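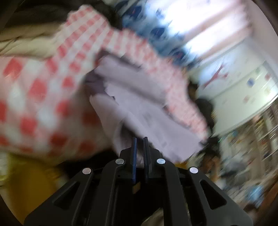 Hand-held gripper at the bedding station, with the gingham cloth.

21/12/2022

Attended the open day at the Mudov workshop on behalf of the Centre, accompanied by Chih-ming Kwan. We were received at the front desk and issued visitor passes, mine being number 1603. The program allowed 20 minutes at each station, although the first ran well over.

The greater part of the morning was given to household fabrics. Lowri Beddoe introduced the work and explained that cloth remains the most difficult material on their list, as it takes a new shape every time it is handled. The operator works with a black gripper held in the hand, fitted with two narrow blue fingers, and the recordings are later used to train the arm known as Cuda. Visitors were invited to try it. I found the grip heavier than expected and was slow in gathering a corner. Mr Kwan was considerably more capable, and was asked to repeat his fold for the group.

I enquired about the volume of material collected. Ms Beddoe advised that 3650 recordings had been completed since August, and that those of poor quality are set aside but kept. My second question, concerning maintenance costs, was taken on notice.

After lunch we viewed the Fung arm sorting cutlery. The demonstration was stopped once for a fault and resumed after 6 minutes – the staff dealt with the interruption courteously and without fuss. The Ovov presentation was postponed.

Left at the close of the program. To do: write to Ms Beddoe with the Centre's thanks, return the visitor pass, which I found in my coat pocket on the train, and ask Mr Kwan for his notes on the afternoon.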